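Home & Everyday Objects | Long reads

3. What stays on the table

I should say straight away that this section is the one I most looked forward to writing, and also the one my co-author Perrine Maillard asked me to trim twice. Section 2 dealt with the homes and how we found them. What follows is about surfaces, by which I mean tables, mostly, and the things people leave on them when they believe they have finished clearing up.

3.1 Why tables

When Perrine and I began the Vallthorpe visits we had a grand plan to look at every flat surface in every home: worktops, window sills, the tops of fridges, bedside cabinets, the lot. We lasted until the first Wednesday. A single kitchen in Drorkcombe took us from nine in the morning until the light went, and we came away with a notebook full of egg timers and elastic bands and no idea what to do with them. So we cut back to tables. A table has a nice clear edge, people will happily talk about it, and (this mattered more than I had expected) people have opinions about what is allowed to be there. Ask somebody about the top of their fridge and they get embarrassed. Ask them about their table and they'll tell you about their mother's table, and then you're there for lunch!

We ended up with 80 households and 267 tables. If that sounds like a lot of tables per home, remember that we let people decide for themselves what counted. Card tables went in, and so did a door laid across two trestles in Mortimer Begay's back room, which he has called "the table" for as long as anyone in his family can remember. One couple spent a good twenty minutes arguing over whether a piano stool could be a table. We let them have it.

3.2 Residents and visitors

The words we use for things on tables came from Khanyisile Gumede, who let us try out the whole interview on her before we tried it on anybody else. She said that her table had "residents and visitors". The residents were a fruit bowl, a lamp and a stack of coasters. The visitors were everything else, and visitors were meant to go home.

I liked that so much that I used it with everyone from then on, and people took to it without any explaining. A resident is allowed to stay put when the table is cleared. It gets lifted, wiped under and put back. A visitor is supposed to leave, to the bin or the sink or a drawer or the bag it came out of. What interested us were the visitors that don't leave. Post is the champion here, as anyone who has ever owned a table could have told us, and drinks containers come second. Across all the homes we logged 3854 objects, and 322 of those were cans, cups, bottles or glasses that the household itself put down as visitors.

A drinks can makes a very good visitor to think with. It has no place of its own in the house once it's out of the fridge or the multipack. It's light, it rolls, and there is no drawer you can put it in. It is also loud, visually speaking, because somebody has been paid to make it loud, and so it turns a bare table into an untidy one all by itself. I noticed this over and over. A pile of beige envelopes could sit there for a fortnight and be called "fine", while one can was enough for somebody to apologise to me at the door.

3.3 Pale tables and bright things

The colour of the table matters a great deal more than we'd guessed, and I want to spend a bit of time on it. Dark tops are forgiving. White ones show you everything. Thaddeus Pruitt, who swapped an old brown dining table for a white one shortly before our second visit, told us he now clears it three times a day and enjoys it less each time.

With a plain white top against a plain white wall, even two objects will do. Figure 3 has the kind of arrangement I mean: most of the surface bare, and over on the left a big yellow-green cylinder standing up and a mostly black Pepsi can lying on its side.
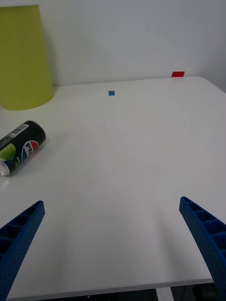 Figure 3. White tabletop with a Pepsi can on its side and a tall yellow-green object behind it.

I showed this figure to eleven of our households and asked the same thing each time: is this table tidy? I'd expected a quick yes, given how much clear space there is. Seven said no. When I asked what they would change, all seven went for the can first, and five of those would have stopped there. The tall green thing hardly came up, although it's much the brighter of the two. "Well, that's standing up," said Cletus Pettigrew, as though I were a bit slow, and I've been turning that remark over ever since.

What I think he meant is that an upright object looks placed. Somebody could have wanted it there. An object on its side looks dropped, or knocked, or forgotten, whether or not any of those things took place, and so it gets read as a visitor that has overstayed. Four people said they'd be quite happy with the can if it were simply stood on its end. Mortimer went further and said he would stand it up and then leave it until bedtime, and he was entirely serious.

3.4 A caution

Perrine thinks I am making too much of eleven people and one can, and she may well be right. Our households knew by then that we were interested in drinks containers, so of course they looked at the can. She would also like me to say that the lime-green curve on it picks up the colour of the cylinder, and that two readers of our draft thought the pair went rather well together. We did not ask anybody about matching colours and I wish we had. The Parklow visits in April will include a set of questions on it, along with a better way of recording which things are lying down, as our first sheets had a box for "where" and a box for "what" and nowhere at all to write "on its side".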